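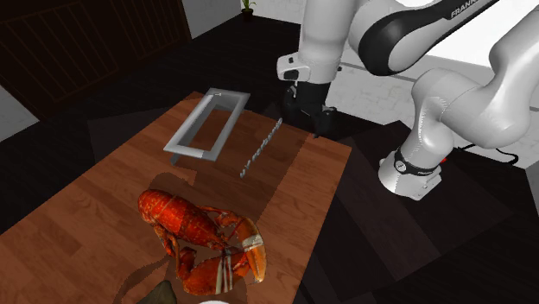

Review: Omora, a tabletop scene generator for testing grasping policies

I have spent most of May with Omora, and I'm going to try to be fair about it, which is hard, because I like it a lot. It's a scene generator and test harness for simulated manipulation. You give it a policy, a robot and a pile of object models, and it builds tabletops for you, renders them, runs the policy and tells you how it did. The method behind it is described in a paper from the Nolbridge group (Els Geerts and Tõnu Jaunzems are the first two authors), and the tool is more or less the paper's code with decent docs on top.

I came to it as somebody who trains grasping policies and was tired of testing them on the same mugs and boxes.

The idea

Most simulated benchmarks I've used vary the pose of a few objects and leave everything else alone. Omora varies the cast. It draws from a big mixed library and doesn't care whether the things belong together, so a lobster with a rubber band on its claw can end up on a wooden table with a gray metal frame and a thin notched rod, with a Franka arm reaching over the lot. The lighting changes too, and so does the room around the table. You get hard shadows in one scene and flat light in the next.

What makes it a method and more than a shuffle button is how it picks the next scene. After each batch it looks at where the policy's confidence and its results disagreed, then builds new scenes near those spots. The authors call this disagreement sampling. In plain words: if your policy was sure about a grasp and missed, you're going to see a lot more scenes like that one. The effect is a bit like having a colleague who keeps handing you the thing you just dropped.

Setup

Easier than I feared! The install took me most of a morning, and a good part of that was my own doing (old drivers). The Franka model comes ready to go with its parallel gripper. I haven't tried any other arm, though Milagros Urrego in our lab got a second one loaded and says the config file is short but picky about joint names.

The docs are good up to the point where you want to add your own objects. After that you're reading source code. There's a script that checks your meshes for scale and center of mass, and I would beg anyone to run it. I skipped it the first time and had a spoon as long as the table.

What it found

I ran my everyday policy, a fairly plain network trained on household items, through 30 rounds of the disagreement sampling. On my old test set that policy looks great. Here it started out looking great too, and then the sampler got to work and the score slid, round after round, until I had a long list of failures I'd never seen before.

Two groups stood out. The first was thin metal things lying at an angle to the table edge. Rods, skewers, pins. My policy would line up nicely from above and then close a little to one side. The second was things with a hole in the middle. Give it an open metal frame and it would aim for the center of the outline, where there is only tabletop. Once you see that failure it's obvious, and I'm a little embarrassed that it took a tool to show me. My training set had almost nothing with a hollow middle.

The lobster, by the way, is a terrific test object. It's bulky, the claws stick out, and there is no single best place to grab it. My policy picked a different part nearly every time. I don't even count that as a failure, but it made me rethink what I mean by a correct grasp, and I've since changed how I score those.

I retrained with the failure scenes mixed in and ran the whole thing again with 3 seeds. The hollow objects improved on every one. The thin rods improved on 2, and on the last they got slightly worse, so I'm not going to claim that one is solved. Algirdas Adomaitis ran the retrained policy on the real arm next door and saw the same pattern with picture frames and a cookie cutter, which made my week.

What I'd change

Rendering is the slow part. The shadows and the wood grain look lovely, and you pay for them. There is a low-quality mode, but the failures it finds are not quite the same failures, so I ended up leaving it off and running overnight.

Soft objects are weak. Anything folded or floppy gets treated as a rigid lump, and results on those should be read with that in mind. The paper says so plainly, the tool's output doesn't. A small warning in the report would do.

The report itself could use work. It gives you an overall score right at the top in large type, and that number is close to useless, because the sampler is hunting for hard scenes and so the score is supposed to drop. Scroll past it to the cluster view, where similar failures are grouped with thumbnails. That page is the reason to use Omora. I'd put it first.

Compared with Stankevičius

People will ask. Stankevičius is faster, has more arms and a nicer viewer, and if you want one number to compare against last year's policy it's the better pick. It samples scenes at random, though, and after a long run on the same policy it had turned up only a handful of the hollow-object misses. Omora was circling them by the third round.

Would I keep using it

Yes, and I already have it running before every retrain. If you've got a policy that scores well and you're starting to feel comfortable, give it a weekend. I'm putting together my object pack (kitchen tools mostly, all passed through the mesh checker this time) and will post it when the scales are right.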